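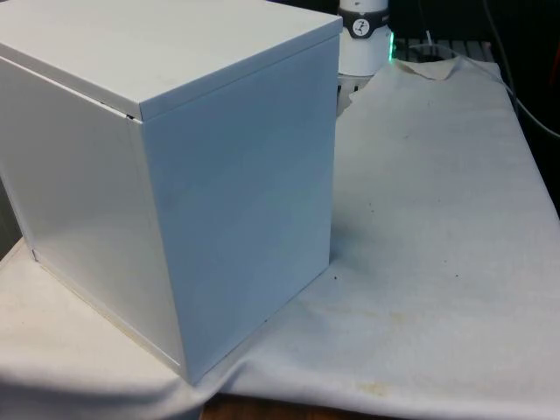
Seasonal Packing and Dispatch Assistant, Fokcombe

Atallah Paper Goods makes archive boxes, folders and mounting board for libraries, county record offices and family historians. Our catalog runs to 1,326 items, and most orders leave the building the day after they come in. We need one more person in dispatch from June through the fall.

The work

Picking orders from the shelves, checking them against the slip, packing them and booking the carrier. A normal day is 200 parcels. You will also fold flat-packed boxes, fit lids and set aside any with crushed corners. When things are slow you may be asked to help with stock counts at our Fanden store — mileage is paid.

Hours

Four days a week, 8 a.m. to 4:30 p.m., with a half-hour unpaid lunch. We close at noon before public holidays.

What we ask for

Careful handling and clear handwriting. You should be able to lift a full carton and be on your feet most of the day. Warehouse experience is useful, but we will train you. A driver's license is needed only for the Fanden trips.

How to apply

Send a resume or a short letter to Csaba Szilágyi, Dispatch Manager, at the Folthorpe Road office. Please say when you could start and list any dates you already know you need off. Interviews take 20 minutes and include a short packing task — wear shoes you can work in.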